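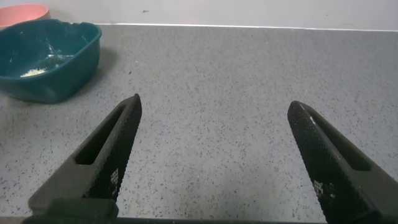
Ask a machine to weld 800 car doors and it won't even sulk. Ask it to help with a cake and you may want a chair. Skesorus has been promising us a kitchen hand since January.

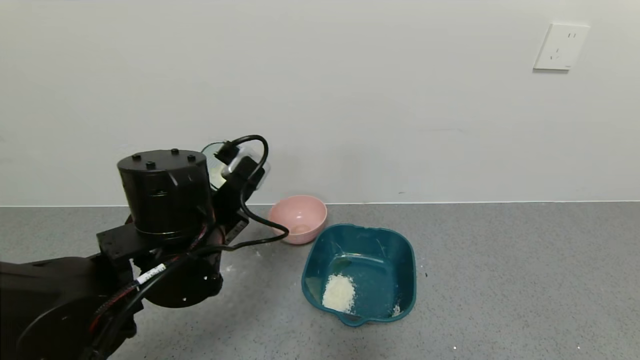

Andbridge, its rival, prefers to talk about shelves. A shelf stays put. Flour wanders, and an egg forgives nothing, which is why I still do my own baking, badly, for 2 people. 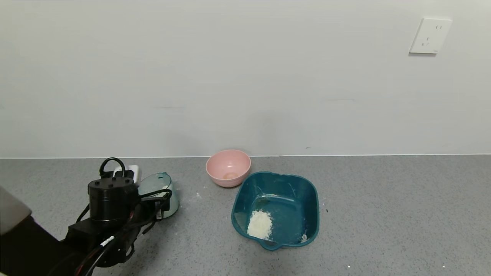

Flour in the basin, egg in its bowl.

My whisk's job looks safe for now.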